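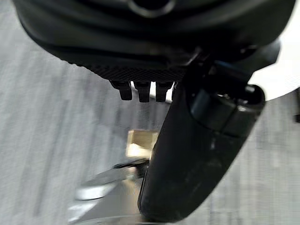
Home Features Food Towns Archive Subscribe

The last greengrocer in Rondham

Last updated: November

Six in the morning, Condudora Street, shutters half up. Iman Ait Brahim is already shouting at a delivery driver. Nicely, mostly. Wrong leeks again.

She took over Nowicki Produce when old Mr. Nowicki's knees gave out. Kept the name. Kept the scales too, and the cash drawer that needs a thump. There used to be greengrocers all over this end of Rondham. Then the Vallmont superstore opened out by the ring road, and one by one they went. A nail bar now, a phone shop, two empties.

So how is she still here? Short answer – soup. Bruised stuff, bendy stuff, whatever won't sell by closing goes in the pot out back. More than 200 cups a week in winter. People come in for soup and leave with onions.

The long answer is messier. Rent went up 29 percent in one go. She argued it down a little, then put the rest on the price of fruit and waited for complaints. Got some. Lost the bakery account, picked up two schools. Gave up flowers completly. "Flowers are a heartbreak," she says, wiping down the counter. "A potato will wait for you."

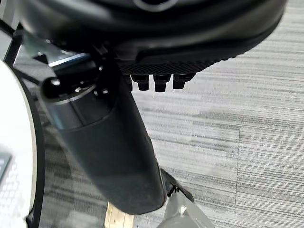

What the regulars want

Not much. Small amounts, for a start. One carrot, half a cabbage, four sprouts for a man who eats by himself and hates waste. Vallmont sells carrots by the bag and thats that.

They want to be told things as well. Which apples for a pie. Whether the melons are any good this week (no). How long to boil a beet. Iman answers all of it while weighing, bagging, and holding the phone under her chin.

And credit, sometimes. There's a notebook. She won't show it to me.

By mid-morning the line is out the door and I'm in the way, so I get handed an apron. Bag of shallots, bag of shallots, pears. I drop the pears. 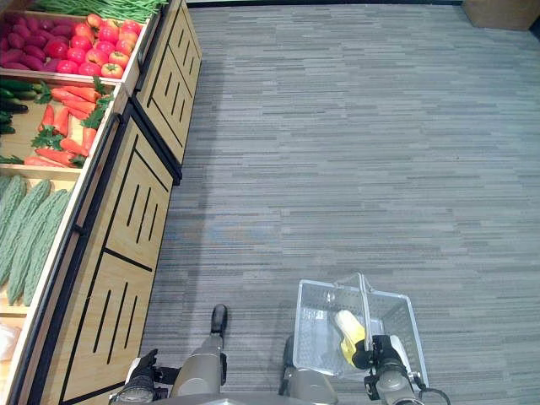

Tomatoes and sweet potatoes side by side, green beans at the top.

Will it last? The lease is up again next year. She has 300 signatures on a petition taped by the register and no great faith in petitions. Her daughter wants to be a dentist. Fine, says Iman. Somebody should earn money.

Closing time – the soup pot's empty, the leeks still wrong.

Comments (3)

marrowfat: The lentil one with lemon. Get there before noon or forget it.

Deb on the hill: Mr Nowicki used to give us kids a plum each after school. Glad the name's still up.

j_327: parking is terrible tho

Next: Towns Back to top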